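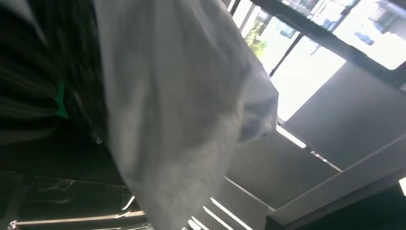 A poster at Brivska wrote, earlier in the thread:

> We are replacing all covers on the bagged-goods line and have to pick one
> material for the whole run. Fabric washes well but goes gray within a month
> and holds lint from the cartons. Film stays clean and tears at every tie
> point. Does anyone run both side by side? Also interested in what you put
> under the soft mailers on the bench. Ours slide.

Re: Cover material and bench surface for soft mailers
Posted in July by the Skollthorpe packing desk
4 replies | 2 shares

List home Threads Archive Search Subscribe

We run both at Skollthorpe, plus a heavier plastic cover, and I would not standardize on one.

Fabric first. It is quiet, it folds small, and it does not build static in winter. The lint problem you describe is real. We shake covers out at shift change and wash them when the folds start to show. Seams go before the cloth does. Our oldest pieces have been restitched twice along the long edge and are still in use on the storage side.

Clear film is for anything that has to be checked without uncovering it. Wrap it snug, gather the slack in one place and tuck it. If you spread the slack along the length, it snags. Tape residue has been our main complaint, so we stopped taping to painted surfaces.

The heavier plastic goes wherever something has to bend or swing. Cut it loose. Our first set came from Dimitriou at 700 mm wide and was too tight by a hand's width – it split at the corners and we ended up using it as shelf liner. The second set was cut wider and has given no trouble.

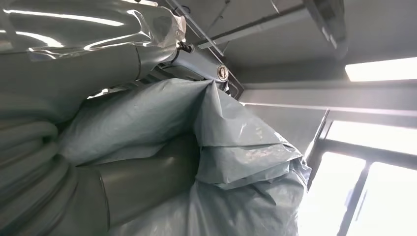 Clear film on the upper section, loose gray-green cover below it.

Now the bench. Soft mailers slide on anything smooth, and two of them stacked will slide on each other. We tried rubber shelf matting (picks up grit), bare laminate (hopeless) and ordinary cutting mats. The cutting mats won. They wipe down, and the ruler marks along the edges give you a quick size check before a bag goes any further. Anything over 270 mm on the short side goes to the large-bag crate at our site.

On stacking: small dark bags on top of large printed ones are fine for a minute while you sort. Don't leave them that way. The dark glossy ones throw glare off the overhead lights and the label is hard to read until the bag is pressed flat. We dropped the bench lighting from 2000 lux and misreads went down. I logged 727 bags over the trial and can send the sheet, although it has no column for bag color and I had to go by the notes field.

Crates: stand tall bags on end, print facing out, label slot toward the person loading. Laid flat, they puff up and the top one falls onto the belt. The Lanalier mailers we get now are thicker than the old stock and hold the upright position better, at the cost of being harder to squeeze into a full crate.
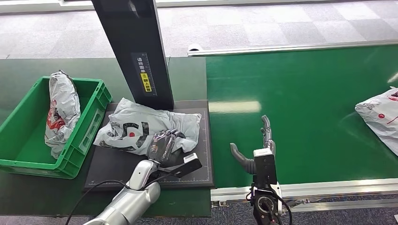
Bench and belt, with one mailer upright in the green crate and two packages stacked on the mat.

Two questions back to Brivska.

1. What are you tying the film with? Flat cloth tape stopped most of our tearing. Cord cuts straight through.

2. Is your mat fixed down or loose? Ours is loose, and it creeps toward the belt over a long shift. Double-sided tape held it but left a mess when the mat was turned. I would like something removable that survives a daily wipe.

I can post the cutting pattern for the wider cover if there is interest. It is drawn in inches and has one correction in pencil at the lower hem – use the pencil figure.

Previous in thread Next in thread Back to top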